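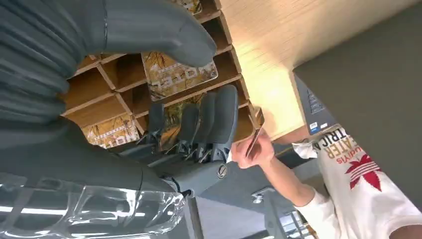 How to Comment on a Proposed Hunting or Trapping Rule

The Miscombe Wildlife Commission accepts written and spoken comments on every proposed change to its hunting and trapping rules. Any person may comment, whether or not he or she holds a license or lives in the Miscombe district. These instructions apply to season dates, bag limits, permitted equipment, and the import of animal trophies into the district. They do not apply to appeals of a citation, which are heard by the district court.

Before you begin

Find the docket number of the proposal. It is printed in the upper right corner of the notice and also appears in the list of open dockets at the Commission office on Hennessy Street. A comment sent without a docket number will be held for five working days while staff try to match it to a proposal. If no match is found, it is returned to the sender.

Read the full text of the proposed rule as well as the summary. The summary is prepared for convenience and has no legal effect. Words to be removed from the current rule are struck through, and words to be added are underlined.

Step 1. State who you are

Give your full name and mailing address. If you are writing for a club, a landowner association, or a business, name it and state your position in it. Anonymous comments are read but are not entered in the record.

Step 2. State what you want the Commission to do

Open with one sentence that says whether you support the proposal, oppose it, or support it with changes. Refer to the section you are discussing by number. A commenter who objects only to the opening date of the Skutanura elk season, for example, should say so and should leave the rest of the proposal alone.

Step 3. Give your reasons

Comments are not counted as votes. During the last review of the black bear rule the Commission received 1,412 comments, most of them copies of one form letter, and the form letter was entered once with a list of signers. A short account of your own experience is of more use to the reviewers. State the place, the season, and what you observed. If you cite a study or a harvest report, attach the pages you rely on -- a link alone may not work when the file is reviewed.

Comments that contain threats or that disclose the home address of another person will be withheld from the public file.

Step 4. Send your comment

Comments may be delivered by mail, by hand, or through the Clokard online filing page. Attachments filed through Clokard may not exceed 50 pages. Longer material must be mailed or delivered on paper. Address all paper comments to Arnel Ambrosio, Rules Clerk, Room 101. The office closes at 4:30 p.m., and comments delivered by hand after that time are stamped as received on the next working day.

Mailed comments must arrive by the closing date. A postmark is not sufficient.

Step 5. Speak at the hearing, if you wish

Hearings are held on a Wednesday evening and begin at 6 p.m. To speak, fill out a card at the door before the hearing is called to order. Each speaker has three minutes. Unused time may not be given to another speaker. Animal parts, mounts, traps, and weapons may not be brought into the hearing room -- photographs are accepted in their place. Requests for an interpreter or other assistance should be made to Saimi Vainio in the hearings office at least one week ahead.

After the comment period closes

Staff prepare a written response to the issues raised, grouped by section. Individual letters are not answered. The response is placed in the docket before the Commission votes, and a printed copy may be requested from the Rules Clerk.

If the proposal is changed in a substantial way, a second comment period of 19 days is opened. Comments from the first period remain in the record and do not need to be sent again.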